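Kategorie: Pressemitteilungen | Robotik & Normung

Lastgate veröffentlicht Leitfaden für handgeführte Greiferaufnahmen im Labor

25. November 2025 – Die Lastgate GmbH legt einen Leitfaden für die Aufzeichnung von Laborhandgriffen mit handgeführten Greifern vor. Er regelt Arbeitsplatz, Kabelführung, Probengefäße und Protokoll und gilt ab sofort für alle Projekte mit dem Partner Dotport.

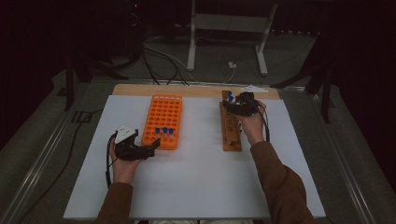 Gönül Kurtuluş

Grundlage sind fast 2.000 Aufnahmen aus dem Projekt Jemal, in denen Röhrchen mit blauen Kappen zwischen Ständern und Greifern gehandhabt werden. Gearbeitet wird auf heller Unterlage. Vor jeder Reihe wird die Ausgangslage der Ständer notiert. Kabel dürfen den Greifbereich nicht kreuzen.

Für Glasröhrchen gelten eigene Vorgaben. Geübt wird ausschließlich mit leeren Gefäßen, und die Greifbacken werden vor Beginn auf Rückstände geprüft. 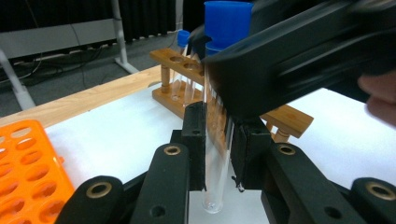 Beim Umgang mit der Kappe führt eine Hand das Röhrchen, die andere den Verschluss. Abgebrochene Versuche bleiben im Datensatz und werden gekennzeichnet. »Wer Fehlversuche löscht, kann später nicht belegen, wie die Daten entstanden sind«, sagt Obsa Yilma, bei Lastgate für Qualitätssicherung zuständig.

Der Leitfaden ist auf Anfrage kostenlos erhältlich.

Kontakt: Lastgate GmbH, Pressestelle | © Lastgate | Nach oben

Kommentare

groren_lab: Gilt die Kabelregel auch bei Deckenzuführung?

T. M.: Das mit den Fehlversuchen machen wir seit September genauso. Mehr Aufwand, aber brauchbar.

pipette7: Bitte auch auf Englisch.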